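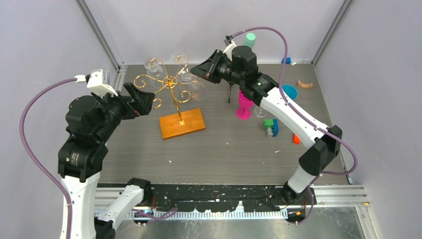

*Photo: Skiltitz*

**Skiltitz publishes cell rules for two-arm robot work**

August 11, 2022

Skiltitz has put out a written set of working rules for its tabletop robot cells, covering cable routing, breakable items and what an operator must do before reaching inside. The rules take effect next week at the company's Stornau site and will apply at Akimell, a partner lab, once staff there have been trained.

The document runs to eight pages and replaces a set of notes that had been passed between shifts since February. It applies to enclosed cells in which two arms share one table and handle household objects such as cups, bowls, blocks and stemware.

"Most of this was already being done by somebody, on some shift," said Vilho Valtonen, who led the drafting. "The trouble was that two people could both think they were following the rules and set up the same cell in different ways."

Glassware gets a section of its own. Real glass may be used only inside a walled cell, and the operator has to look over each piece before the arms are powered. Chipped or cracked glasses go into a marked bin. Plastic pieces can be used alongside glass, but the log must say which is which. If anything breaks, both arms are stopped and the table, rails and floor are cleaned before work starts again.

Camera cables are the other main subject. Each cable has to be led away from the gripper with enough slack for the wrist to turn fully, and it must be checked by moving the arm slowly through its range at the start of a shift. Ties are allowed on the arm links but not across a joint. A review of 3418 logged runs at Stornau found that cable snags caused almost 50 of the unplanned stops, more than any other single fault.

Operators may not reach over the front rail while either arm is powered, even if that arm is standing still. A second person can watch from outside but may not restart the cell on the operator's behalf. Tabletops are to be wiped down between sessions, and loose items that are not part of the task must be written into the log or taken out.

One point was argued over until the last draft. Some operators wanted a fixed speed limit whenever glass is on the table. The final text leaves the speed to the person who signs off the task – a choice that Macarena Montes, who trains new operators at Akimell, said she would like to see looked at again.

"For a new person, a number is easier to follow than a judgment," Montes said. "I have told them that and I expect I will tell them again."

Carrasco, which supplies spare grippers to both sites, was shown a draft and asked for one change, to the wording on finger replacement. The change was accepted.

Training at Akimell will take 7 working days. Operators there will keep using their current checklist until it is finished. Skiltitz said printed copies of the rules will be kept at each cell, with a sheet at the back for comments.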